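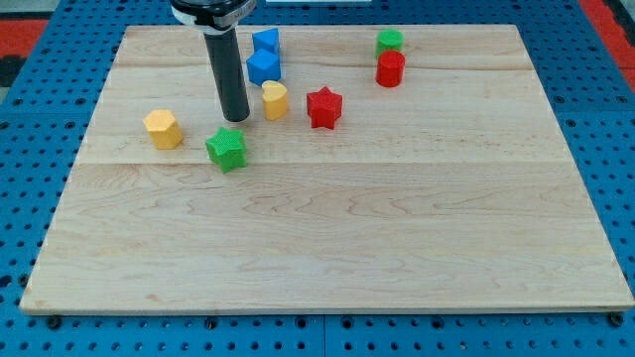
Section 3: Setting Up Your Wardrobe

Before you start, have a few garments within reach and sign in to Rara with the email address you used to register. You can set up a wardrobe on a phone or a computer, but adding photos is quicker on a phone.

3.1 Create a wardrobe

1. Tap Wardrobe at the bottom of the screen, then New.
2. Type a name. Short names such as Work or Summer fit best in the menu.
3. Choose who can see it. The default is Only me.
4. Tap Save.

Note: A free account holds up to 800 garments across all wardrobes. Shoes and bags count toward the total. Belts and pocket squares do not if you file them under Accessories.

3.2 Add a garment

1. Open the wardrobe and tap Add Garment.
2. Lay the garment flat or put it on a hanger, and take the photo in daylight if you can. Navy and black are hard to tell apart under a lamp.
3. Check the outline. If a sleeve or collar has been left out, drag the dotted line over it.
4. Pick a type and a main color. For a patterned garment, pick the background color.
5. Enter the size as printed on the label, even if the garment has been altered. Alterations go under Fit Notes.
6. Tap Save.

To add several at once, tap Add Garment and hold until Batch shows. You will be asked for type and color after the last photo.

Caution: Deleting a garment also removes it from every look it appears in. If you only want to put something away for the season, use Archive.

3.3 Build a look from a film still

1. Go to Looks and tap Match.
2. Upload the still, or choose one from the library. The library had 1,941 stills when this guide was last revised in September.
3. Tap each piece of clothing you want to match. Skip anything you cannot see well. A half-hidden waistcoat usually gives poor results.
4. Set a price limit for each piece. Leave the field blank to search only the clothes you own.
5. Tap Find. Your own clothes are listed first, then items from partner shops.
6. Choose one result for each piece and tap Save Look.

Note: Partner shops are currently Disine and Caputo. Prices are updated overnight, so check the shop's page before you order.

If nothing matches, widen the color range by one step and try again. Turning off Exact Lapel also helps with jackets – most shops do not list lapel width, and the filter hides any item without it.

3.4 Share a look

1. Open the look and tap Share.
2. Choose Link or Card. A card shows the clothes and the total price. A link also shows your notes.
3. To hide prices, turn off Show Cost before you send it.

Caution: Anyone with the link can open it. To stop sharing, open the look again and tap Withdraw Link. Cards that have been saved to someone else's phone cannot be withdrawn.

3.5 Moving from Drovetix

Drovetix files can be imported on a computer only. Go to Settings, then Import, and select the file. Photos and colors carry over. Fit Notes do not, and will need to be typed in again. Leave the page open until the progress bar has cleared.

Guide text: Kirstin Carnegie
Next: Section 4, Measurements and Sizing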